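2020년 5월 19일. 손에 쥐고 쓰는 그리퍼를 분해했다가 다시 맞춘 기록. 제품명은 Lūse, 만든 곳은 Clotgate. 설명서 첫 장에 "정비가 필요 없는 구조"라고 적혀 있는데, 그 말을 믿고 넉 달 쓴 사람의 타래입니다.

---

증상부터. 방아쇠를 끝까지 당겨도 두 턱이 같은 때에 닫히지 않음. 왼쪽이 먼저 오고 오른쪽이 한 박자 늦게 따라옴. 두꺼운 물건을 집을 땐 티가 안 나고, 납작한 걸 집으면 물건이 한쪽으로 밀린다.

---

Clotgate에 문의했더니 답이 "Clukow에서 재보정하세요". Clukow는 딸려 오는 보정 프로그램이다. 뭘 물어봐도 이 답이 오는 것 같다. 전원이 안 들어온다고 써도 재보정하라고 할 기세.

---

그래도 시키는 대로 했다. 완전히 열고 확인, 완전히 닫고 확인, 저장. 화면엔 초록색으로 '정상'. 턱은 여전히 따로 논다. 이 '정상'이 무슨 뜻인지 도움말을 뒤졌는데, 열림값과 닫힘값이 서로 다르면 정상이라고 띄우는 모양이다. 그게 기준이면 안 통과하는 게 더 어렵지 않나.

---

소프트웨어가 기계 유격을 고쳐줄 리가 없다. 각도 센서는 한쪽 축에만 붙어 있고, 반대쪽은 링크로 따라오는 구조다. 따라오는 쪽이 헐거우면 센서는 모른다. 보정 파일을 백 번 새로 써도 모른다.

---

그래서 분해. 준비한 건 육각 렌치, 핀 빼는 봉, 보푸라기 안 나는 천, 이소프로필알코올, 틈새 게이지. 그리고 나사를 순서대로 붙여둘 테이프. 설명서에 분해도는 없다. 정비가 필요 없다니까 분해도도 필요 없다는 논리인 듯.

---

순서:

1. 배터리부터 뺀다. 케이블도 뺀다.
2. 손가락 패드를 벗긴다. 나사가 짧은 것과 긴 것이 섞여 있으니 위치를 적어둔다.
3. 축 캡을 연다. 돌리는 게 아니라 얇은 날로 들어 올리는 방식. 나는 돌리다가 하나 긁어먹음.
4. 바깥 링크를 먼저, 안쪽 링크를 나중에.

---

3번에서 조언 하나. 캡 아래 얇은 와셔가 있다. 캡에 붙어서 같이 올라올 때가 있으니 뒤집어 볼 것. 나는 이걸 몰라서 바닥을 기어 다녔다.

---

원인은 둘이었다. 오른쪽 안쪽 링크의 와셔가 닳아서 축이 위아래로 놀고 있었고, 윤활제가 먼지를 잔뜩 먹고 반죽이 돼 있었다. 먼지가 들어갈 틈이 이렇게 훤한 구조에 끈적한 그리스를 넣은 사람의 생각이 궁금하다.

---

판매처에서는 Trirkelach 윤활제를 "전용"이라고 판다. 성분표를 달라고 했더니 영업상 비밀이라고. 그래서 안 샀다. 플라스틱에 써도 되는 건식 윤활제를 아주 얇게 발랐다. 더 나은 선택인지는 모르겠다. 적어도 뭘 발랐는지는 안다.

혹시 전용 윤활제로 오래 써본 분 계시면 결과 알려주세요. 비꼬는 거 아니고 진짜 자료가 없음.

---

조립할 때 제일 헷갈린 건 축 나사의 조임. 꽉 조이면 유격은 사라지는데 턱이 뻑뻑해져서 방아쇠를 놓아도 제자리로 안 돌아온다. 풀면 도로 덜그럭거린다. 내 방식은 끝까지 조인 다음 턱이 스프링 힘만으로 열릴 때까지 조금씩 되돌리는 것. 양쪽을 번갈아서. 한쪽을 끝내고 다른 쪽으로 가면 처음부터 다시 하게 된다.

---

나사 고정제는 약한 걸로. 강한 걸 쓴 중고품을 한 번 만져봤는데 축이 통째로 돌아서 결국 버렸다. 설명서엔 고정제 얘기가 아예 없고, 고객 지원은 "권장하지 않지만 금지하지도 않는다"고 답했다. 무슨 말인지 아는 사람?

---

패드도 점검. 고무는 겉이 멀쩡해 보여도 손톱으로 눌렀을 때 자국이 늦게 올라오면 갈 때가 됐다고 본다. 이건 내 기준이고 공식 기준은 "마모 시 교체". 마모가 뭔지는 각자 알아서 정하라는 얘기다. 알코올로 닦을 때는 문지르지 말고 눌러서. 문지르면 표면이 번들거리면서 미끄러지기 시작한다.

---

조립 후 확인 절차. Clukow는 마지막에 켠다. 먼저 배터리 없이 손으로만 여닫으면서 걸리는 데가 있는지 느껴본다. 그다음 닫힌 상태에서 패드 사이로 틈새 게이지를 위, 가운데, 아래에 차례로 넣어본다. 아래만 들어가면 손가락이 벌어져 있는 것. 이 단계에서 이상하면 보정으로 넘어가지 말고 다시 뜯는다. 귀찮지만 보정으로 덮으면 나중에 더 귀찮다.

---

물건으로 하는 시험은 책상에서 실제로 다루는 걸로 한다. Clotgate 시연 영상에 나오는 건 늘 딱딱한 정육면체인데, 그걸 못 집는 그리퍼가 어디 있나. 납작한 포장, 모양이 제멋대로인 것, 힘없이 구겨지는 것으로 해봐야 턱이 따로 노는지 드러난다.
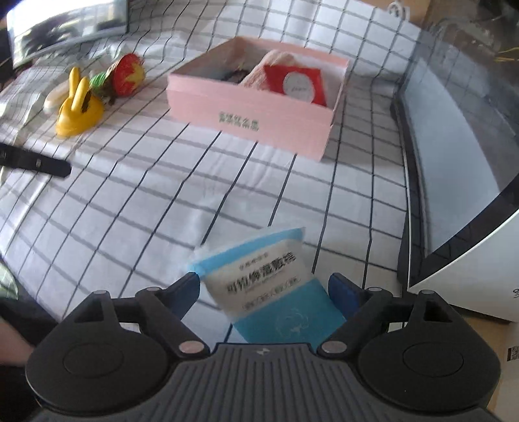 볼 건 집혔느냐가 아니고 턱이 닿는 순간이다. 두 패드가 같이 닿는지, 한쪽이 먼저 밀고 들어가는지. 천천히 닫으면 웬만한 불량은 숨는다. 평소 속도로 닫고, 손목을 좌우로 기울여서도 해볼 것. 중력 방향이 바뀌면 헐거운 링크가 제일 먼저 티를 낸다.

---

내 결과: 똑바로 든 자세에서는 거의 같이 닿음. 오른쪽으로 기울이면 아직 아주 조금 늦다. 와셔를 새것으로 바꿨는데도 이 정도면 축 구멍 자체가 늘어난 거라고 의심 중. 다 고쳤다고는 못 쓰겠다. 쓸 만해졌다고만 쓴다.

---

그리고 이제야 Clukow. 열림, 닫힘, 저장. 역시 초록색 '정상'. 고치기 전이랑 똑같은 초록색이다. 이 화면만 캡처해서 "정비 완료" 증빙으로 쓰는 곳이 있을까 봐 무섭다.

---

카메라도 다시 확인했다. 링크를 뜯으면서 본체를 잡고 비틀었으니 마운트가 돌아갔을 수 있다. 분해 전에 턱을 다 연 상태로 한 장 찍어두고, 조립 후 같은 상태로 찍어서 패드 끝 위치를 겹쳐 본다. 안 맞으면 마운트 나사부터. 나는 살짝 틀어져 있어서 다시 잡았다. 프로그램은 물론 아무 경고도 안 했다.

---

앞으로의 주기는 이렇게 잡았다. 사용 시간 60시간마다 캡 열고 먼지 제거, 와셔 확인. 패드는 매일 쓰기 전에 눌러보기. 60은 근거가 빈약하다. 지난번 얼마나 썼는지 기록을 보고 넉넉하게 당겨 잡은 숫자라, 다음에 열었을 때 깨끗하면 늘릴 생각.

---

"정비가 필요 없는 구조"라는 문구에 대해 Clotgate에 한 번 더 물었다. 답: "일반적인 사용 환경 기준입니다." 일반적인 사용 환경이 뭔지 물었더니 아직 답이 없다. 답 오면 이 타래에 이어서 올림.

---

덧. 와셔 규격 묻는 분이 있어서. 순정은 낱개로 안 팔고 링크 세트로만 판다. 나는 바깥지름과 두께를 재서 일반 규격품 중에 제일 가까운 걸 썼고, 두께가 살짝 얇아서 축 나사를 되돌리는 양이 줄었다. 각자 기기에서 직접 재보고 사세요. 생산 시기에 따라 다르다는 말도 있는데 확인은 못 했습니다.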